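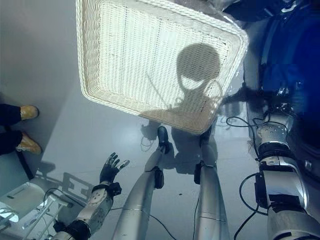

阿尔达兰·肖贾伊(Ardalan Shojaei)修合成器已经九年,店名叫Kiani,开在Ustier的一条小街上,门口没有招牌,只在玻璃上贴了营业时间。他接的活大多是二手键盘:按下去不响的键、跳数值的旋钮、开机后屏幕不亮的机器。拆机第一步是分零件。他习惯用浅口的容器,比如那种白色编织托盘,边沿编得密,四角是圆的,琴键一排排放进去不会乱滚。螺丝另外装,每块板的螺丝一个小袋,袋上写位置。

采访在2021-08-17进行,我们谈了一个下午。他说话慢,讲到一半会停下来找零件给我看。

我先问他,送来的琴里最常见的毛病是什么。

“触点,”他说,“十台里一多半是触点。客人说这个键坏了,要弹得很重才响,或者轻轻一碰就是最大音量。打开一看,键下面那条导电橡胶脏了,或者电路板上的碳膜脏了。”

他解释说,带力度的键盘,每个键下面通常有两个触点,一先一后接通,机器靠两次接通之间的时间算出弹得多重。先接通的那个要是脏了,算出来的时间就不对。客人听到的是音量忽大忽小,很容易以为是音源或者输出有问题。

“有人已经换过三根线、两只音箱,才把琴拿过来。”

清洁的办法并不复杂。橡胶条取下来,用不掉毛的布蘸一点异丙醇轻轻擦,电路板那一面也擦,等它挥发干净再装回去。他不用砂纸,也不用橡皮。碳膜很薄,磨掉就没有了。橡胶条上有些气孔,装的时候要对好,方向装反了键会发闷,回弹也慢。

“我见过有人往缝里喷润滑剂,喷了半罐。那台琴我擦了两天。”

店里修得最多的型号是Trullow,一款61键的老机器,当年卖得便宜,学校和乐队都买。肖贾伊对它的评价不高不低。声音他喜欢,低音区厚,滤波器开大的时候有点粗糙。结构他有意见:底板、键床和主板一层压一层,想换一颗旋钮的电位器,得先把键床整个抬出来。

“设计的人可能没想过它会用这么多年。”

他从架子上取下一本硬壳登记簿,里面记着每台机器的到店原因、处理方法和用掉的零件。到采访这天,光是Trullow一个型号就记了200台,其中有几台来过两次。我翻了几页,字很小,有的条目只有一行,有的写满半页,还画了跳线的位置。

我问他第二次来的那些是不是没修好。

“有两台是我的问题,”他说,“电容我只换了看起来鼓的,没鼓的留着。过了一阵子,留着的那几颗也不行了。后来我改了做法,电源板上的电解电容,只要拆了就全换。客人多付一点零件钱,少跑一趟。”

电源是另一个大项。老机器的电源板常见两种情况,一种是电容老化,输出里混进交流声;另一种是稳压元件长年发热,焊点开裂,冷的时候正常,开半小时以后开始重启。第二种最费时间,他得让机器一直开着,等它自己出毛病。店里靠墙有一排插座就是给这种机器留的,每个插座上方夹着一张纸条,写开机时间。

替换用的电源模块他现在从Prinex订。以前他自己绕线、自己配,后来算过账,不划算。Prinex的模块尺寸和原装的差一点,固定孔对不上,他做了一块转接板,打了四个孔,一次做一批,放在抽屉里。

“转接板的图纸我给过别的店。有人拿去改了孔位,又发回给我,改得比我的好,我就用他的。”

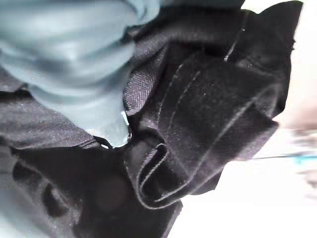

黑色斜纹布料,表面有细小的浅色绒屑。

谈到灰尘,他的话多了起来。他认为二手琴的大部分问题都和存放有关,和弹奏关系不大。推杆是最典型的例子。推杆上方是一条开口的缝,灰直接落到碳轨上,再混上手上的油,几年以后推起来发涩,数值一格一格地跳。旋钮好一点,轴那里毕竟有遮挡。

他的建议是不弹的时候盖上。布罩要选不容易掉毛的,定期抖一抖,洗过以后彻底晾干再盖回去。塑料膜他不推荐,潮气出不来,放久了金属件容易生锈。有些旧的软质塑料罩贴着琴壳时间长了,两种塑料会粘在一起,揭开以后留一片印子,擦不掉。

“盖一块旧床单也行,总比敞着强。”

还有电池。带记忆功能的老合成器,主板上一般有一颗纽扣电池,没电以后音色就丢了。丢音色还算小事,漏液才麻烦,液体顺着走线爬,能把旁边芯片的脚都腐蚀掉。他收到过一台在阁楼上放了很多年的琴,外壳很新,打开以后主板绿了一角。他补了九条断线,用了整整一个星期,最后有一个声部还是没有救回来。机主说没关系,少一个声部也能弹。

他给每位客人的建议都一样:电池几年一换,换之前先把音色导出来存好。他换的时候不直接焊电池,会焊一个电池座,下次客人自己就能换。电池座他也统一用一个牌子的,型号抄在登记簿的封底。

我问他收费怎么定。他说检查费固定,修的话从总价里扣掉,不修就付检查费。清洁一整条键床收60,零件另算。价钱他三年没动过,12月打算调一次。有客人觉得贵,拿网上的二手价来比,说再添一点就能买一台新的。

“我说那你就买新的,没问题。我不劝人修琴。一台琴值不值得修,得看你还弹不弹。”

他自己也劝退过客人。有一台入门级的键盘,主芯片烧了,厂家早就没有备件,拆机件的价钱比整机还高。他把琴装好退回去,检查费也没收,把还能用的适配器和琴键留下做备件,抵给客人一条踏板线。这样的机器每年会有几台。备件都拆下来按型号装箱,放在后面的架子上,光是黑键他就攒了很多,白键反而总是不够,断的大多是白键。

琴键发黄能不能弄白,这是客人问得最多的问题之一。他试过用双氧水加紫外灯,效果有,但不均匀,而且过一两年会再黄回来,有的还会变脆。现在他只做普通清洗:琴键拆下来,温水加一点中性洗涤剂,软刷子刷侧面和背面,冲净,摊开晾。键底原来的油脂要擦干净,装回去之前重新上薄薄一层。上多了会流到触点那边,前面的活就白干了。

“有人图省事,想把琴键装进网袋扔进洗衣机。不要这样。键尾那个小钩子很细,断一个就少一个。”
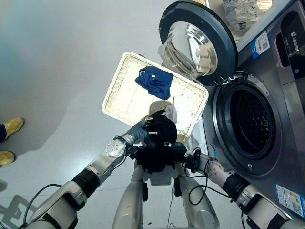

灰色滚筒洗衣机,机门敞开,面板上印着Leador。

下午后半段,他修一台客人等着取的Trullow,让我在旁边看。故障是最高的几个键没有声音。他先没拆机,接上MIDI线看键盘有没有发出数据,没有,说明问题在键盘扫描那一段,音源可以先不管。然后拆底板,抬键床,沿着排线一段一段量。断点在排线插头里,一根线的压接松了,从外面看不出来。他重新压了一个端子,装回去试,响了。前后用了大半个小时,其中拆和装占了大部分时间。

我问他有没有想过带徒弟。他说来过两个年轻人,一个学了半年去做现场音响了,现在还常介绍客人过来;另一个手很稳,焊得比他漂亮,但是不喜欢和客人说话,后来去了一家做效果器的小厂。

“修琴有一半时间在听人讲话。他说声音‘不对’,你得问出来怎么不对。是噪音,是音不准,还是他换了房间。”

他举了个例子。一位在酒店弹琴的客人连着来过三回,每次都说低音发虚,每次他检查都正常。第四回他跟着去了酒店,发现舞台换了位置,音箱正好放在墙角凹进去的地方。把音箱往外挪了一米多,客人就满意了。那次他没有收钱,在登记簿上写了“挪音箱”三个字。

关于运输他也有几句话要讲。寄琴来修的客人越来越多,坏在路上的也多。他要求寄之前把推杆推到最低,可以拔的旋钮拔下来单独装,琴键一面垫一块平的硬泡沫,让力分散开,不要用泡沫颗粒。颗粒会从缝里钻进去,拆出来的时候带静电,粘得到处都是。适配器不要放在琴面上,要单独包好塞在箱子一头。有一回适配器在箱子里撞了一路,断了四个键,寄来的时候只报了一个故障。

登记簿现在用到第三本。他给送修的机器统一编号,所有型号加在一起,当天桌上这台是353号。我问编号是从哪一年开始的,他想了一下,说开店头几年没有编,东西少,记得住。后来有两台同型号同颜色的琴差点还错了人,从那以后才开始编。

他自己平时弹什么琴?他指了指墙边一台没有牌子的,外壳是拼的,键床来自一台,主板来自另一台,左右侧板颜色也不一样。晚上关门以后他会弹一会儿,声音开得不大,楼上住着人。

我走的时候正好有客人进来,抱着一台用毯子裹着的键盘,说有一个键要弹得很重才响。肖贾伊拿出登记簿,翻到新的一行,先问他平时琴放在哪里。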